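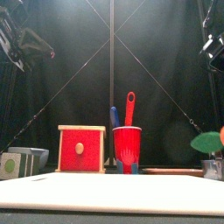
Put dried beans in the bottom of the cup and quit fighting it, a reader wrote when I brought this up in the Codau small spaces thread. Tried that. Beans all over the floor by lunch. So asking again, properly this time.

Play kitchen stuff on a small white table, how do you keep it from being a disaster?
posted by saltlid_51
Jan 1, 2026

Quick background. Two kids, 2 and 7, sharing the one setup. The table is low and white and shows every single mark. What lives on it or right behind it: red plastic cup with the hand print on the front (handles go in there, red one and a blue one), the wooden box with the red front and the round knob, a flat board, a bowl, blocks that wander over from the block bin, small metal pot and the felt plant stuff.

Problems, in order of how much they bug me

The cup tips. The red handle is way taller than the cup and when somebody bumps it the whole thing goes over. Happens at least once a session.

The red front on the box. Textured, kind of grabby, and holds onto crumbs and flour and whatever else. I wiped it with a wet rag once and it looked blotchy for a day. Don't know what's safe to use on it.

Felt gets dusty. Do you wash felt? The leaf is felt for sure. I'm scared to put it in the machine.

Blocks. They don't belong in the kitchen but the little one says they are butter so now they live there.

No room for a shelf. Can't drill, we rent. I have maybe 25 dollars for this. I looked at the Rukivari rail thing but it needs screws and it's over budget anyway. Would rather not buy another bin, we have a closet full of bins that were going to fix everything.

What's working for other people??

----

pegboard_dropout
7 helpful votes

Been thru this with three kids and a daycare room before that. Going down your list.

Cup. Your beans were the right idea, wrong filler. You want weight that can't come out. Flat beach stone, biggest one that fits, stuck to the bottom with removable mounting putty. Putty, no glue, so you can wash the cup later. If you don't have a stone, modeling clay pressed in about a finger deep works too but it gets gross after a few months and you have to dig it out. Then putty on the UNDERSIDE of the cup as well, two pea size balls, press to the table. A kid can still pull it off if they really want to but a bump won't do it.

Also, take the tall one out of the cup. You've got a hole at the end of that red handle. Use it. Stick-on hook on the side of the table or whatever furniture is next to it, low enough for the 2 year old. Get the kind with the pull tab, clean the spot with rubbing alcohol first, wait an hour before you hang anything. Everyone skips the wait and then says the hooks are junk. Short one can stay in the cup.

Box. Don't wet it. Dry soft brush first, old toothbrush is fine, brush downward so the crumbs fall off and don't get pushed in. Then tape for what's left, painters tape, dab and lift. If there's an actual stain you can try a barely damp cloth with one drop of dish soap but test down by the bottom edge where no one looks. The blotch you got was probably just water sitting unevenly. The plain wood parts you can wipe normally, just dry them after.

Felt. Depends what kind. Wool felt shrinks and goes weird in a warm machine, synthetic mostly survives. If you don't know which, assume wool. Cool water in the sink, little bit of baby shampoo, press, don't wring or scrub. Lay it flat on a towel and shape it with your hands. Takes overnight, sometimes longer. If there's a wire or stick inside don't dunk it at all, just lint roller. I do lint roller every couple weeks and wash basically never.

Blocks, I would let it go. Butter is a good use for a block.

----

sultana_on_toast
2 helpful votes

agree w/ the hooks. my thing is just put less out. we had everything on the table and they'd dump it all and walk off. now it's the pot, one cup, one bowl, and the rest is in a pillowcase in the closet and I swap in October and then whenever I remember. they play longer, no idea why

for the white table get a melamine sponge but go EASY, it takes the shine off if you scrub. did that to ours, there's a dull patch right in the middle. baking soda paste for crayon

----

gravelhome
0 helpful votes

Why not just get a bigger table? Candesar had one with a lip around the edge, the cup can't slide off. Don't know what it costs now. Ours came with the house.

----

saltlid_51
reply to pegboard_dropout

OK the hook is up. Side of the table, waited the full hour, timer and everything. Red one hangs there now and the 7 year old got it right away, the little one puts it in the pot instead, whatever. Stone is in too, had to try a few from the yard before one sat flat.

Toothbrush on the red front was kind of shocking, so much came out of there. No blotches. Did the tape after.

Haven't touched the felt. Can't tell what it is, no tag, so lint roller for now. Does anyone know a way to tell wool from the other kind without burning a piece of it, becuase that's what every search result says and I'm not setting fire to a leaf.

To the bigger table person, there is no room for a bigger table, see above.

----

pegboard_dropout
reply to saltlid_51

Snip a bit from a hidden edge and wet it with warm water, roll it between your fingers hard for a minute. Wool tightens up and gets a little fuzzy ball going. Synthetic just stays a wet piece of felt. Not a lab test but it's been right for me. And put a piece of the putty behind the board if you lean it up, those slide.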